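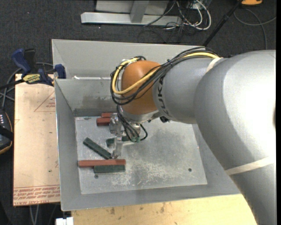

Stop Dumping the Blocks
By Annunziata Amato
2019-08-30

There are two ways to put away a set of building blocks. You can tip them into a bin and walk off, or you can lay them in so that the next person can tell what is there. I want to argue for the second way, and I know it is the less popular one.

I ran the toy lending room at the Asby library for 19 years. We loaned out puzzles, dolls, train tracks and a lot of blocks. The block sets came back in worse order than anything else we had. A puzzle that comes back short a piece gets a note from the parent. A block set that comes back short gets nothing, and I don't think most families knew.

The trouble is the bin. A deep bin invites you to throw things in. Once blocks are piled up, a short one under a long one disappears, and a piece from some other set can sit at the bottom until November. Children don't dig for blocks they can't see. They take what is on top, build a low wall, and say they are bored with blocks.

A shallow, open bin with a flat floor fixes most of this. Put the blocks down in one layer and you can read the whole set by looking. Long ones along the back, short ones in front, one color on the left and the other on the right. It doesn't have to be neat. I have seen plenty of bins where the pieces lay at every angle, one slanting into another, and it was still easy to see what was there. One layer matters more than straight rows.

Omprakash Tiwari, who took over the room when I left, disagrees with me on this. His view is that putting away should take as little time as possible, because a child who dreads the cleanup won't take the blocks out in the first place. He uses tall fabric bins and says they work fine. He has a point about time. When my own two were small, cleanup happened five minutes before supper or it didn't happen.

But I think he has the wrong idea of what children dread. They dread being told to clean up a mess with no clear end to it. Laying blocks flat has an end. The floor of the bin is covered and you are finished. Four-year-olds who would not pick up a sock for me would fit blocks into a bin until it was full, and then take some out and do it over.

There is also the matter of how many blocks you own. The largest set we had was 176 pieces, and no shallow bin will hold that in one layer. My answer is to use 3 bins, or to keep part of the set in a closet and trade it out. Parents hate this advice. They paid for the big set and want all of it on the shelf. A child building a barn uses a small part of it.

I would also say to buy fewer colors. Two are enough. With two colors a child starts sorting without being asked, and starts making patterns too, and you can spot a stray piece from the doorway.

Metal bins are louder than fabric and colder on the hands in winter. I still prefer them. They wipe clean, they keep their shape, and the sides don't sag over onto the blocks. Put a towel underneath if you have a wood floor.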